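Wayne Bainbridge has been drawing logos, cheque books and annual reports for building societies and small lenders since he left art college. He works from the top floor of his house in Ornley, with one part-time assistant and a plan chest he bought from a printer that was closing down. We spoke to him about his latest job, a new look for the Nodivham, a mutual savings society with 13 branches.

The work began in October with a meeting in the society's head office. Bainbridge says he was handed a folder of everything the society had sent out to members in the past year, and asked to say what he thought of it.

"There were 698 different items in it," he says. "Letters, forms, leaflets, the slip that goes in with a new passbook. I spread them out in their boardroom and it took up the table and most of the floor. They had five versions of their own name. One of them still had the old telephone code on it."

He did no drawing for the first few weeks. He sat in branches instead, mostly in the mornings, and watched what people picked up and what they asked at the counter. Most of the questions were about forms.

"People would get to the second page and stop," he says. "They'd bring it up and say, which bit do I fill in? So the forms came first. I told the board the logo could wait, and a couple of them weren't very happy with that. They'd been looking forward to the logo."

The forms are now set in one typeface at a larger size, with the boxes for the member on the left and anything for staff use in a grey strip at the bottom. The withdrawal form has gone from four pages to two. Bainbridge tested each one on members before it went to print and changed the wording on nearly all of them. 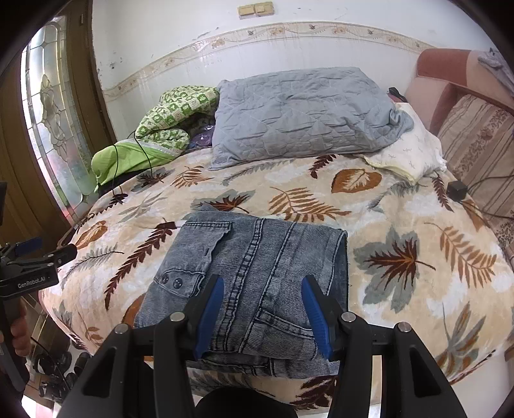
Folded jeans on a leaf-patterned blanket.

The logo, when he did get to it, is a plain letter N in dark green. He showed the board two designs. The other was a drawing of the bridge at Ornley, which he liked but which turned to mud when it was printed small on a bank card.

"I knew it wouldn't work at that size, and I should have left it out," he says. "You show people a bridge and they want the bridge. We lost a fortnight over that."

He has had worse delays. An earlier client, the lender Merkum, changed its name halfway through a job and he had to throw away 2,000 printed folders. He still uses the backs of the spare covers for sketching. Another, the brokers Fuchs, asked for a brochure with no pictures of people shaking hands, and then sent him 50 photographs of people shaking hands.

Asked how he charges, he says he gives a fixed price for each stage and writes down what is included. He won't take a share of anything or work for free in the hope of a bigger job later – he did it once, early on, and was never paid for the train fares.

The society's staff were given a short guide to the new style, eight pages long, stapled. Bainbridge wrote it himself. He had seen guides for much larger banks that ran to several volumes and sat on a shelf.

"The branch manager needs to know where the logo goes on a poster and what to do if she hasn't got the right green," he says. "If she hasn't got the right green, use black. That's on page three."

The new forms are already in the branches. Signs over the doors will be changed as the old ones wear out, which the society expects to take several years. Bainbridge is going back in the spring to look at the website, where he says the savings rates are hard to find.

30 December 2023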